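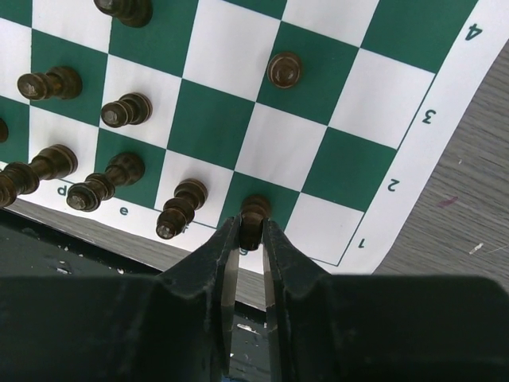
Dumlow Board Set

Hello, and thank you for opening this file before the big folder, which is more than most of us manage. Dumlow is a collection of pictures and notes about a chess set: laying it out, knocking it about, standing the pieces up again and putting them away at the end of the afternoon. There are 2,501 pictures in all, split over 242 folders, and every folder has a small text file beside it with the squares and pieces written down by hand. Version 2 is the one you have here, dated 2019-02-20.

If you only want to know which square is which, skip down to the part about the board. If you have a pot of tea going, please read the whole thing.

What is in it

Each folder covers one stretch of play or tidying. Some are a proper opening position, with everything on its home square and facing the same way. A good many are the untidy middle, with pawns on their sides and pieces sitting across two squares. We were fond of the untidy ones and kept as many as we could, as a set of chess pictures where everything stands politely in the middle of its square is not much like chess in anybody's home.

The games themselves are not recorded. We tried that in version 1 and Khrystyna Panasiuk spent two long evenings trying to work out whether a position could have been reached by legal moves (mostly it could not – people had been playing with the pieces more than playing with the rules). So please don't feed the positions to a chess program and write to us about the results.

The board

The playing squares are green and white, inside a wide white margin with the letters and numbers printed on it. The letters are lowercase, a to h, and the numbers are 1 to 8, as usual. The a1 corner is green, so when these notes say "dark square" they mean green.

The board does get turned. In some pictures the numbers are upside down and run down the right-hand side, and the letters can have a fallen pawn on top of them. We never flipped a picture to make it match the others. The notes always give squares by what is printed on the board, whichever way up it happens to be, and it is worth finding one letter and one number first and counting from there. Bence Gulyás does it by finding the corner, which is quicker if the corner is showing.
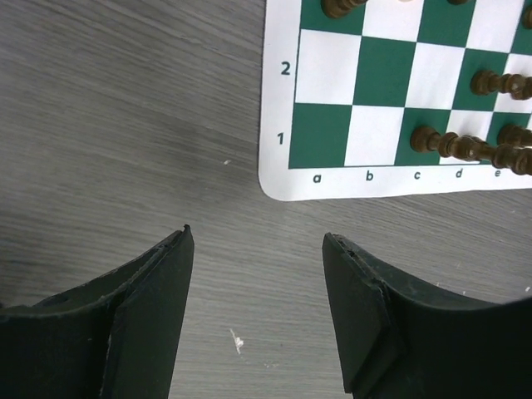
The a1 corner of the board, with dark brown pieces and the gray wood-grain tabletop beside it.

The pieces

The dark pieces are brown wood with a glossy finish. In the notes they are called "dark", never "black", and we would ask you to keep to that if you send corrections. The finish catches the light on the rims, and the hollows go nearly black, so a piece seen from straight above can be harder to name than you would expect. A pawn from above is a round knob with a collar under it, and that is all you get.

Pieces are written as K, Q, R, B, N and P. Where we could not agree on what a piece was, it is written as U and left alone. Please treat U as an honest answer. Peninah Langat and Ostap Kravchuk went through the notes separately and then compared, and where they still disagreed after talking it over, U won.

How the notes are written

One line per piece, with the square first, then the letter for the piece, then how it is sitting:

e2 P up
d3 P down
d4/e4 P down
? U part

"Up" means standing on its base. "Down" means lying on its side. A slash between two squares means the piece is lying or standing across both, and the order of the two squares means nothing at all. "Part" is for a piece that is only partly in view, and a question mark goes in place of the square if you can't tell where its base is. We do not guess at pieces that are outside the picture, even when it is perfectly clear there must be a king over there somewhere.

A piece that is being held is written with "held" and no square. In version 1 it was given the square beneath it, which caused no end of muddle, and we are sorry about that.

Things to watch for

Shadows. A standing pawn throws a shadow onto the next square, and on the white squares that can look like something worth writing down. It is not.

Marks on the table. There are small light specks and a whitish smudge or so on the gray top. We left them as they were and they have no line in the notes.

Leaning. Seen steeply from above, a standing piece looks stretched, and its head can seem to be on a different square from its foot. Always go by the base. Tymofii Palamarchuk found 11 folders where we had gone by the head, and these are fixed in this version.

Things we know are missing

There are no clocks, no captured pieces lined up beside the board and no promoted queens. We would like the captured pieces for version 3, which we hope to begin in March, table space allowing. Marble and glass sets were asked for, and the answer for now is no, as we only have the one table and would rather do wood properly.

Using it and sending corrections

Use Dumlow for whatever you like, and share it onward with this file kept alongside. If you find a wrong square, send the folder name, the line as it stands and the line as you think it should be. One correction per line is a great kindness to Khrystyna, who reads them all – usually at the weekend, so please allow a few days for a reply.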